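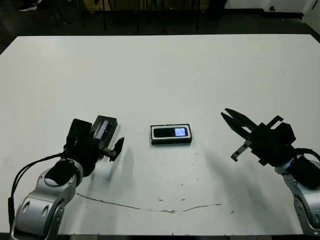

A white tabletop with scuffs on it.

The Long Table at Skarstead

My grandmother never owned a dining table that seated fewer than ten, and I suppose that's where my soft spot for community suppers comes from. So when a neighbour mentioned that the hall at Skarstead was feeding half the district one evening every October, I put a lemon slice in the boot and drove out to see what all the fuss was over.

The supper began with 20 people and a pot of lamb soup. Last spring they sat down 280, with the tables running out the double doors and along the gravel as far as the tank stand. Everybody brings a plate, and there's no list telling you what to make, so some years it's nearly all potato salad and you simply eat a great deal of potato salad. I had three kinds and would happily go back for the one with dill and too much mustard.

The cooking starts at 9 in the morning, in a kitchen with one good oven and one that has to be talked into it. Ehsan Ghauri runs the bread. He makes 400 flatbreads over the day, rolling them out on whatever surface is free, and he'll hand you a rolling pin if you stand near him too long (I did, and mine came out the shape of Tasmania). The flour comes from the Cheema mill down the road, a bit coarser than the supermarket sort, and it gives the bread a lovely nutty edge that goes beautifully with the soup.

What I liked most, though, was the hour before anyone ate. Kids were carrying chairs, two at a time if they were showing off, and somebody's uncle was tuning a piano that had plainly given up years ago. People who'd driven past one another's gates for ages without stopping were suddenly deep in conversation over rainfall and knees and whose daughter had moved to the coast.

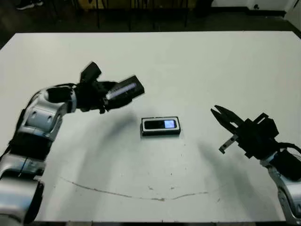 Homosetti reckons the seating is the real secret, and that if you let families sit together they'll talk about the same things they talk about at home. At Skarstead you draw a coloured peg at the door and go where it sends you. Mine was green, and it put me between a shearer and a retired music teacher, who argued across me about rhubarb until well after the custard had gone round.

I stayed for the washing up, which is done to the radio, and drove home with an empty tin and a jar of somebody's plum sauce on the seat beside me.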